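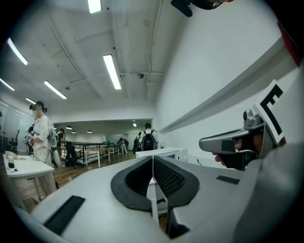

Main room, looking up towards the ceiling and the lower section at the back.

Lostdale Hall Users Group
Minutes of meeting held May 9, 2022

Present: Morag Baxter (chair), Sorcha Aitken (minutes), Telmo Sotomayor, Jasmina Karagiannis
Apologies: Régis Le Goff

1. Previous minutes
The March minutes were accepted with one correction. Under item 4, "side door" should read "kitchen door". Moved Telmo, seconded Jasmina.

2. Lighting in the main room
Telmo reported on the fluorescent tubes. All are the long type apart from the short one further down on the left. He has had complaints from the evening groups that the light is harsh and that two of the tubes hum once they have been on for a while. Kravets Electrical has quoted to change the lot over to LED and can do it in a day if the floor is clear. Jasmina asked whether the tubes could be switched in two banks, as the badminton group wants everything on and the yoga group does not. Telmo to ask Kravets if this is included or extra.

The round lamps in the lower section were discussed separately. Morag would like them left as they are. Agreed.

Action: Telmo to get the revised quote in writing before the next meeting.

3. Ceiling pipe and dome fitting
Sorcha asked what the small dome fitting near where the pipes meet is for, as it is not on the plan in the office. Telmo thought it might be a detector but was not certain. Kravets to be asked while they are looking at the lights. The long white conduit on the right-hand side is to stay where it is. Moving it was raised last year and the cost was not considered worthwhile.

4. Painting
The ceiling and walls are to stay white. Jasmina had brought colour cards from Stusano with a warmer off-white, and these were passed around. Morag and Telmo preferred to match what is there so that patches can be touched up later without doing a whole wall. Jasmina asked that her preference for the off-white be recorded.

The tall wall on the right will need a scaffold tower. Hire is $233 for the weekend from Talik, delivery included. Approved.

The grey ledge along the tall wall is not to be painted. It is to be wiped down before the painters start. Sorcha reminded the meeting that hall users have been leaving shuttlecocks, keys and drink bottles on the reachable end, and asked that group leaders check it before locking up.

Action: Sorcha to book the tower. Jasmina to order paint.

5. Bookings
Three requests for regular evening use were received. The choir and the junior table tennis were accepted. The third clashes with badminton and Morag will ring them to offer the later slot. No bookings to be taken for the painting weekend.

6. Other business
Régis had sent a note asking whether the heating timer could be brought forward half an hour on cold mornings. Agreed for a trial until the next meeting.
The spare key to the storeroom is still missing. Anyone who has it should return it to Morag.

Meeting closed 8:40 pm. Next meeting date to be emailed.

3 comments | 2 shares

This site uses cookies to remember your preferences. Accept | Manage settings

© Lostdale Hall Users Group | Contact the bookings desk | Back to top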